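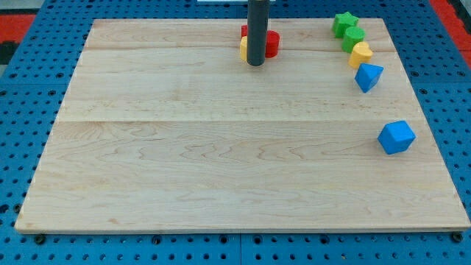

Maple board made from glued planks, with two seam lines visible.

Wooden worktops and boards: care questions

These answers apply to all solid wood tops and boards sold under the Podlow and Reden names. Laminate and veneered tops are covered on a separate page.

What finish does my board have when it arrives?

Podlow boards are supplied with one coat of food-safe mineral oil. Reden worktops are supplied bare and must be oiled before use. The finish is printed on the delivery note next to the item code. If the note is missing, contact the workshop with your order number.

How do I oil a new Reden worktop?

Wipe the top with a dry cloth and apply a thin coat of oil along the grain. Leave it for 2 hours, wipe off whatever has not soaked in, and repeat. Bare tops need 3 coats on the upper face and edges and the same number on the underside. A top oiled on one face only takes up moisture unevenly and is likely to cup.

Leave the last coat for 7 days before standing anything wet on the surface.

Which oil should I use?

Mineral oil or a hardwax oil labelled as safe for food contact. Do not put hardwax oil over mineral oil; it will not bond. Olive, sunflower and other cooking oils go rancid in the wood and should not be used.

What do I do with used oil cloths?

Lay them flat outdoors until fully dry, or soak them in water and seal them in a metal tin. Cloths used with hardwax or linseed oil can heat up and catch fire if left in a heap.

Why do the planks differ in colour?

Each plank is cut from a different part of the log, and often from a different tree. We sort for width and soundness only. Maple also yellows with exposure to daylight. Move jars and chopping blocks now and then during the first few months or pale patches will remain under them.

A glue line has opened. Is this a fault?

A gap along a seam within the guarantee period is treated as a fault unless the board has been soaked or put through a dishwasher. Send one photograph of the whole board and one of the gap with a ruler beside it. Claims are handled by Chaimae Zaki.

Fine cracks at the end grain, away from any seam, are usually caused by dry air. Oil the ends and check again after a month.

Can I sand out a burn or stain?

Yes, on solid wood. Start at 120 grit, finish at 180, and always follow the grain. Sand a wider area than the mark itself or you will leave a dip. Re-oil as for a new top.

Can I cut a worktop to length myself?

Yes. Support both sides of the cut and seal the new end the same day. Cut tops cannot be returned. The longest stock length is 2000 mm; longer runs need a bolted joint, and a drawing for this can be had from Umesh Dubey in the workshop.

Do you collect old worktops?

No.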